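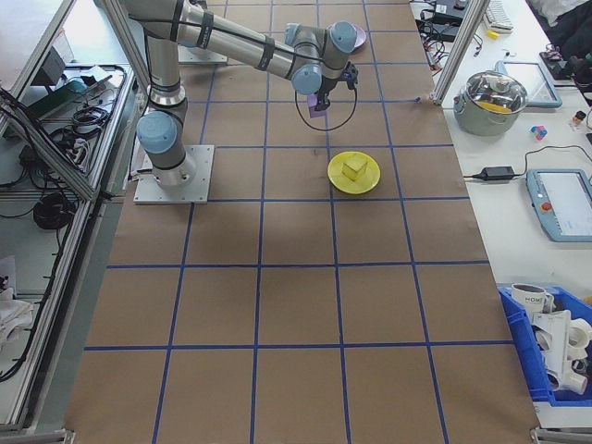
Fig. 2. Arm over the taped work table, purple block just below the gripper, yellow cube on its plate.

Week 10: From pixels to a grasp pose

Last time we got a mask for each block. Now the fun part: turning that mask into something the planner can use!

Take the yellow cube. Its mask center goes through the camera matrix and lands on the table plane, and then one fixed transform carries it into the base frame. Watch your units (Brekine wants meters, the Andwood driver wants millimeters, and yes, this bites every year).

The planner samples approach poses above the target and throws out any that put the elbow or the cable loop in trouble. My Friday run tried 1134 samples and kept 617, so almost half were gone before we even scored them. I love this step.

Try it: move the plate one cell over, rerun, and compare the counts. Questions to Traian Matei before lab.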